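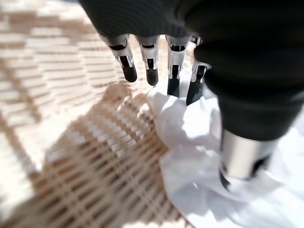 Betthorpe Public Library, Systems Support
Ticket 3033: Voice skill returns old event listings
Opened: 19/10/2025
Priority: 3
Status: Resolved, monitoring

Reported problem
Patrons asking the library's voice skill for upcoming programs at the Promden branch hear events that have already taken place. Main branch results are correct. The online calendar is correct for both branches.

Environment
Skill back end hosted by Teltik. Event feed exported from the Kuusisto calendar module every 6 hours. One feed per branch.

Log

Entry 1
Reproduced on the test speaker at the reference desk. "What's on at Promden" returned a toddler story time that has ended for the season. Same result from a second account. Device cache ruled out.

Entry 2
Pulled the Promden feed directly. File opens and validates. Contains 593 events, newest first. Entries for November are present, so the export job is running.

Entry 3
Compared the feed address in the skill settings with the address in the calendar module. Main branch matches. Promden points to the old path, which still serves a frozen copy of the file. The path changed when the branch calendar was renamed.

Entry 4
Updated the address in the skill settings and saved. No change in spoken results. Teltik support states that saved settings do not take effect until the skill is republished. Republish requested.

Entry 5
Republish completed. Promden now returns current programs. One new fault: start times are read one hour late. Feed times are correct. Time zone field for Promden was blank after the address change. Set it to match the main branch and republished again. Times now correct.

Resolution
Wrong feed address and blank time zone field, both corrected.

Follow-up
Old feed path to be removed so that a wrong address returns an error. Open with Kuusisto.
Add the skill settings to the checklist for calendar name changes.
Recheck both branches after the next feed export.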